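帽子为什么能挡太阳、能保暖

文／Zoi Alexiou 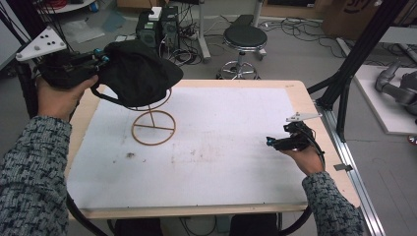
黑色的布帽，圆顶，帽檐下垂着一条细带子。

帽子是人类很早就开始用的东西。不管是在很热的地方还是很冷的地方，人们都会想办法在头上盖点什么：树叶、草、兽皮、毛毡、布。这篇文章讲一讲帽子的几种用处，帽子是用什么做的，还有怎样照顾自己的帽子。

头为什么需要保护

我们的头上有眼睛、耳朵、鼻子和嘴，里面还有大脑。头骨很硬，能保护大脑不受一般的碰撞，可是它挡不住太阳晒，也挡不住冷风吹。

头发能帮一点忙。头发之间夹着空气，空气传热很慢，所以头发多的人冬天头顶会暖和一些。夏天，头发又能替头皮挡掉一部分阳光。不过耳朵、额头、鼻尖和后脖子上没有多少头发，这些地方最容易晒伤，也最容易冻着。

帽子怎样挡太阳

阳光里有我们看得见的光，也有看不见的紫外线。紫外线照在皮肤上，时间长了，皮肤会发红、发疼，过几天还可能脱皮。

布能挡住一部分紫外线。能挡多少，要看布织得密不密。你可以做个小试验：拿一顶帽子对着窗户，看看有多少光从布里透过来。透过来的光越少，通常说明布织得越密，挡太阳的本领也就越好。不要对着太阳看，对着明亮的窗户就够了。

帽檐也很重要。帽檐就是帽子边上伸出来的那一圈或者那一片。只有前面有檐的帽子，能给眼睛和鼻子遮阴，耳朵和后脖子还是会晒到。一圈都有檐的帽子，遮住的地方就多得多。中午太阳高，帽檐的影子落在脸上；早上和傍晚太阳低，光从旁边斜着照过来，帽檐就帮不了那么多了。

颜色有没有关系呢？有。黑色和深蓝色会吸收比较多的光，光变成热，所以深色的帽子在太阳底下会变烫。白色和浅黄色会把很多光反射回去，摸起来就凉一些。可是说到挡紫外线，同样的布，深色的往往比浅色的挡得更多。所以选颜色的时候，要看你更在意哪一样。

帽子怎样保暖

帽子自己不会发热。发热的是你的身体。我们吃下去的食物会变成能量，其中一部分变成热，血液再把热送到全身，也送到头上。

冬天，身体周围的空气比身体冷，热就会从皮肤跑到空气里去。风一吹，刚刚变暖的空气被吹走，新的冷空气又贴上来，热就跑得更快。戴上帽子以后，帽子和头之间留住了一层空气，毛线的小孔里也藏着许多空气。这些空气不容易流动，热就跑得慢了。

有人说，身体的热大部分都是从头顶跑掉的。这个说法不对。头只占身体的一小部分，要是别的地方也露在外面，跑掉的热一样很多。平时我们穿着外套、裤子和鞋，只有头露着，所以才会觉得头特别冷。

帽子湿了会怎么样？水会占掉小孔里空气的位置，而水传热比空气快得多，帽子就不那么暖和了。羊毛湿了以后还能保住一些热，棉布就差一些。所以下雪天在外面玩，最好多带一顶干的帽子。

帽子是用什么做的

棉布：用棉花纺成线，再织成布。棉布软，能吸汗，也容易洗。很多夏天戴的帽子是棉布做的。

草编：把干的草叶或者麦秆编在一起。草帽很轻，风能从缝里穿过去，戴着凉快。它怕压，也怕水泡。

毛线：羊毛或者化学纤维纺成的线，用针织成帽子。毛线帽有弹性，可以拉大，松手以后又缩回来。

毛毡：不用织。把羊毛弄湿，加上热水和肥皂，反复揉、反复压，羊毛上细小的鳞片就会互相勾住，越缠越紧，最后变成一整块厚布。

做一顶布帽要几步

圆顶的布帽看上去是一个整体，拆开来却是好几块布。做帽子的人先量头。软尺从额头中间绕过耳朵上方，再绕过后脑勺最突出的地方，回到额头。量出来的长度叫头围，小学生的头围大多在50厘米上下。

接着画纸样。圆顶是弯的，布是平的，平的布没有办法直接变成圆球。你可以想一想剥橘子：完整的橘子皮是圆的，要把它压平，它就会裂成一瓣一瓣。做帽子正好反过来，先剪出一瓣一瓣的布，每一瓣中间宽、上面尖，再把它们缝在一起，圆顶就出来了。

在Tundness镇，有一家叫Manolakis的小帽铺，店里的墙上挂着231张旧纸样。最小的是给婴儿做帽子用的，最大的比脸盆还大，是给节日游行的大头娃娃用的。纸样用久了会卷边，店里的人就把它们描到硬纸板上。冬天人少的时候，一月里总有几个下午，他们会把门口的桌子搬进来，让孩子自己描纸样、剪布。

缝好圆顶以后要装帽檐。帽檐如果只用一层布，会软软地垂下来，所以很多帽檐里夹着一层硬一点的衬。最后，在帽子里面缝一圈带子，叫汗带。汗带贴着额头，吸掉汗水，也让帽子不容易滑动。

帽绳和帽带

刮风的时候，帽檐就像一个小翅膀。风从下面吹进来，会把帽子往上推。檐越宽，风推得越厉害。有些帽子上装了细带子，可以系在下巴下面，帽子就不会被吹跑。

玩滑梯、爬架子的时候，要把长带子解开或者塞好，带子勾住东西会很危险。小小孩的帽子最好用一拉就开的扣子，或者干脆不用带子。

头盔算不算帽子

头盔也戴在头上，可是它的工作不一样。布帽挡太阳，挡风，却挡不住撞击。骑车用的头盔里面有一层厚厚的泡沫。摔倒的时候，泡沫被压扁，撞击的力量就被它吸收了一部分，传到头上的就少了。

泡沫被压扁过一次，就不能再好好保护你了，哪怕外面看不出裂缝。摔过的头盔要告诉大人，换一顶新的。头盔下面也不要戴厚帽子，不然头盔会歪，带子也扣不紧。

怎样照顾你的帽子

布帽脏了，先看里面的标签。标签上画着一个小水盆，说明可以用水洗；水盆上打了叉，就不能水洗。可以水洗的布帽，用温水加一点洗衣液，轻轻揉汗带那一圈，那里最脏。

洗好以后不要用力拧。把帽子套在一个倒过来的碗上晾，圆顶就能保持原来的样子。毛线帽要平放着晾，挂起来会被水的重量拉长。草帽不能泡水，用湿布擦一擦就行。

不要和别人换着戴帽子。头虱这种小虫子有时候会跟着帽子、梳子从一个人的头上跑到另一个人的头上。在帽子里面写上自己的名字，也就不容易拿错了。

小词典

帽檐：帽子边上伸出来的部分，用来遮阴。
汗带：帽子里面贴着额头的那一圈带子。
头围：绕头一圈的长度。
纸样：剪布之前，先在纸上画好的形状。
紫外线：阳光里一种看不见的光，会晒伤皮肤。

试一试

准备两个一样的杯子，请大人帮忙倒进一样多的温水。一个杯子套上毛线帽，另一个什么也不套。过一会儿，用温度计量一量，把两个数字写下来。再把毛线帽弄湿、拧干，重新做一遍，看看结果和第一次有什么不同。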